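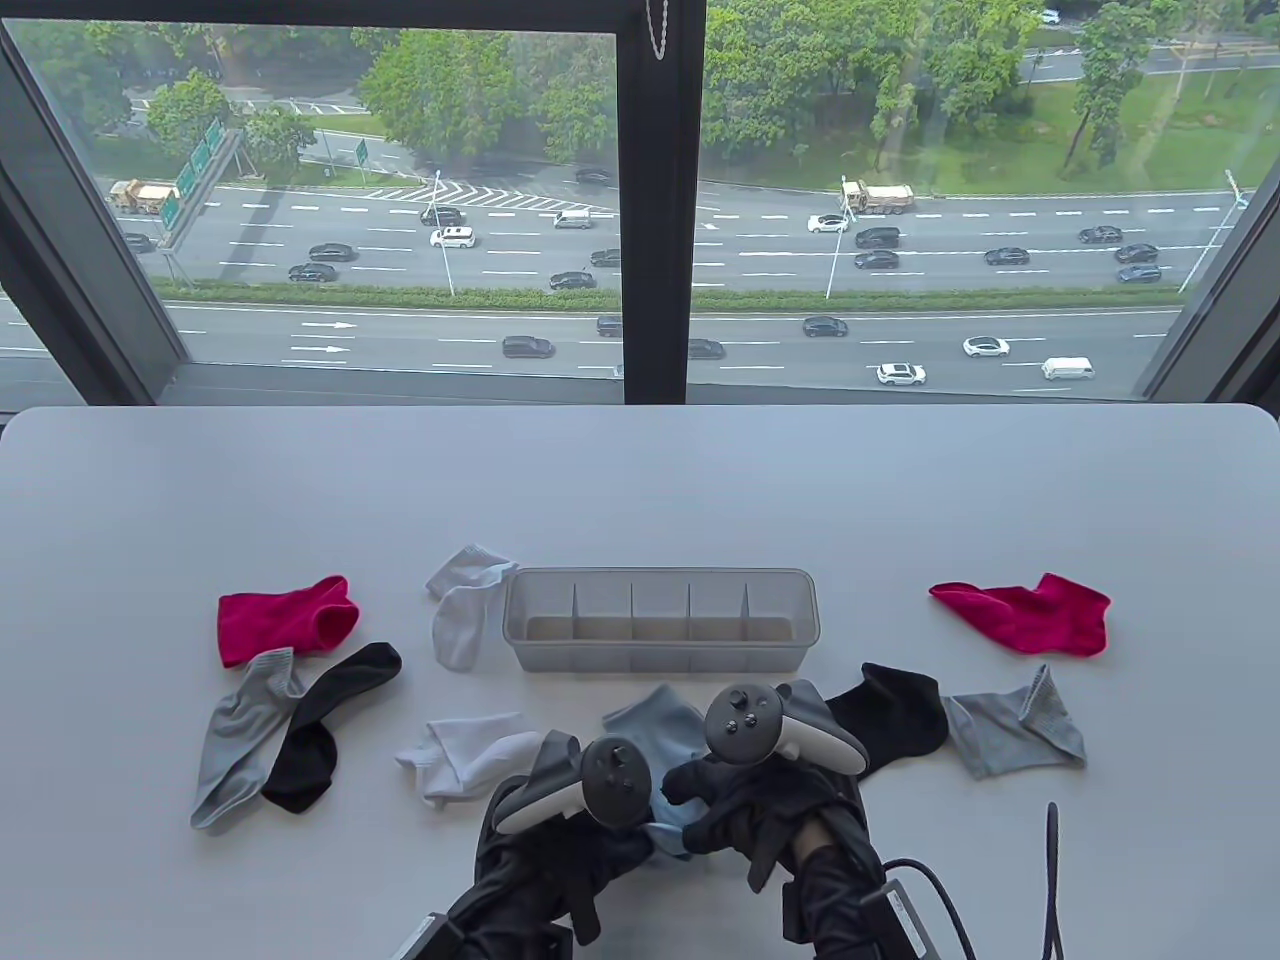 Ankle socks and a divided plastic tray on a white table by the window.

Kistmont asks residents to turn in their single socks

By Inger Juhl
11 May 2022

KISTMONT – The town that could not agree on a bus shelter has found common ground on hosiery. Starting Monday, residents may bring their unmatched socks to the public library on Terbridge Street, where the things will be sorted by color, pegged to a line in the reading room and left for their partners to come and claim them.

The program is called Pledus, a name that went through 3 rounds of public suggestions and still means nothing in any language spoken locally. It will run for seven weeks. Socks must be clean. The library's notice makes this point twice, the second time in capitals.

Thijs Schouten, the branch manager, got the idea from the lost-property box at the municipal pool, which he had been asked to store over the winter and which he opened in March looking for a stapler. It held goggles, a retainer and a great many socks, hardly any of them on speaking terms.

"People don't throw out the one that's left," Schouten said. "They put it back in the drawer and wait. I have one from college."

The town set aside $4,000 for the effort, to be spent on clotheslines, pegs, a laundry allowance and a sign. The sign was the expensive part. At the budget hearing in April one speaker asked whether the same money might fill the pothole outside the post office, and was told that potholes come out of a different fund, which is empty.

Rules for the exchange run to two pages. A sock may be claimed by anyone who presents its match. Disputes over near matches, such as navy and black, will be settled at the front desk in daylight. Tights are not eligible. Baby socks get a line of their own, hung low, on the theory that parents will be crouching anyway. Any sock still single when the program closes will go to Thorlacius, a textile recycler out by the rail yard that shreds worn fabric into padding for moving blankets.

Thorlacius has agreed to haul the leftovers away at no charge and has sent a bin, which arrived last week and turned out to be too wide for the library door. It will live in the bike rack for now. Cyclists have been asked to be patient, and have written in to say that they are not.

Early interest has been strong. A trial line hung in the staff kitchen last month drew roughly 7 socks a day, most of them from staff. Two pairs were reunited, one of them belonging to Schouten, who recused himself from the paperwork.

There is also the matter of advice. A leaflet going out with this month's water bill suggests washing socks in a mesh bag, pinning them at the toe, and keeping the short ones in a drawer tray with dividers so they stop working their way into the sheets. It further suggests buying a dozen of the same plain sock and never thinking about it again, a line that Schouten said was added at the printing stage by someone in finance.

The drop box is just inside the main entrance, to the left of the returned books. Please use the correct slot. Library hours are 10 to 6, with late opening on Thursdays.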